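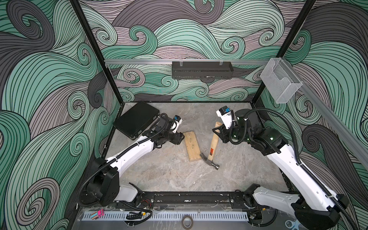
To: Bendmont Tool Users list
Subject: Re: Pale blocks for nailing practice, and where the hammer goes
Date: 13/02/2019

Replying to the list as two people have asked for the same thing off it.

> We are setting up a small nailing station at the Filel workshop and I have
> three questions. First, what size of block are people using? Ours are
> offcuts and they skid as soon as anyone hits them. Second, do you throw a
> block away once it has holes in it? Third, we have a 348 g claw hammer with
> a wooden handle and somebody has suggested swapping it for a steel-shafted
> one. Is there any reason to?

Taking these in order.

1. Block size. We cut ours to 219 mm long from planed softwood, square at both ends. Width matters more than length. A narrow block rocks when the nail goes in off centre, and a rocking block bends nails. If yours skid, check the underside first. Ours were bad until October, when I found that the saw had been leaving a raised whisker along one bottom edge. Two strokes with a plane cured it. On a smooth floor or bench top you will still get some movement, and a piece of thin rubber matting under the block deals with most of that. Do not use thick foam. It absorbs the blow and the nail takes twice as many strikes.

Orientation is a matter of taste. I set the block at an angle to the front edge, with the hammer lying to its right. Squared up to the bench it looks neater, but the forearm then has to come round further.

2. Reusing blocks. Keep them. A few holes or dark marks on the top do no harm provided the next nail starts at least 14 mm from the nearest one. Closer than that and the new nail tends to wander into the old hole, or the wood splits between the two. When the top is used up, turn the block over. When both faces are used up it goes in the scrap bin. Two points on marks:

- A dark ring round a hole is usually iron staining from damp, and can be ignored.
- A dark spot with no hole may be a broken nail shank just below the surface. Run a magnet over it before sawing or planing the block. I have lost one plane iron to this and do not intend to lose a second.

3. The hammer. I would keep the wooden handle. It is kinder to the wrist over a long session and can be replaced when it goes. Look at the following every month or so:

- Head: hold the handle and try to twist the head with the other hand. Any movement at all, take it out of use until it has been re-wedged.
- Face: wipe it clean. A greasy or resin-coated face slips off the nail. A rub with fine abrasive paper is enough.
- Claw: pull with a scrap of wood under the head, or the handle takes the strain at the neck and eventually cracks there.
- Label: if yours has a paper or film label part way along the handle, check whether its edge is lifting. Peel it or leave it, but do not put tape over it. Tape creeps and you end up gripping a loose sleeve.

On a related matter, somebody asked last month whether the hammer should hang up or lie flat between uses. Flat is fine for a station in constant use, with the head down on the floor or bench and the handle clear of the block. For storage I hang it, as a hammer left on a concrete floor all winter will pick up rust on the underside of the head.

I have not tried the Gelaline wax that was recommended here for lubricating nails. Ordinary candle wax does the job in softwood, and in most softwood you need nothing. The Jatoi group reported 345 nails from one tin, which sounds plausible, but they were working in oak and I would not read much across from that.

If anyone has a good method for cutting block ends square with a hand saw - other than "practise" - please post it. Mine are out by a degree or so more often than I would like.

--
Bendmont Tool Users list
Please trim quoted text when replying.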